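Serpil Oral buys her bread flour from a mill 304 miles from her shop in Clillton, and for a long time she saw no reason to change. The flour was cheap and every bag baked the same. Then a late storm closed the highway in June and she ran out in two days.

She now gets a third of her flour from Warrick Tamihana, who grows hard red wheat on 60 acres outside Vellomel and grinds it on stones. It costs more. It also soaks up water differently from one delivery to the next, and her first month of loaves came out flat.

"I had to go back to feeling the dough," she says. "The recipe card was no use."

Small mills closed across the county over about two generations. Tamihana's is one of two still open. He grinds to order and sells most of it within a week, as whole grain flour keeps its oils and will turn if it sits in a warm room. Bakers who buy from him take small bags and use them fast.

Oral adds the water in two stages and holds back a little until the dough has rested for half an hour. Her plain loaf goes in at 70 percent water on most days. She has gone higher with new wheat and regretted it.

Her customers noticed the darker crumb first. A few asked for the old loaf, and she still makes it, on the bottom shelf by the register.

Comments

Corey Dunstan: My grandfather hauled wheat to the old Vellomel mill. Good to see the name in print.

Beverley Ashby: I tried the dark loaf and went back to the white. Sorry, Serpil.

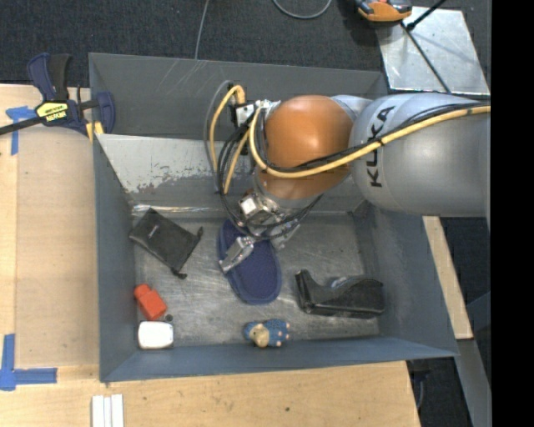 Can stone-ground flour be kept in the freezer?

Seal it well and it will keep there for several months. Let it come back to room temperature before you mix the dough.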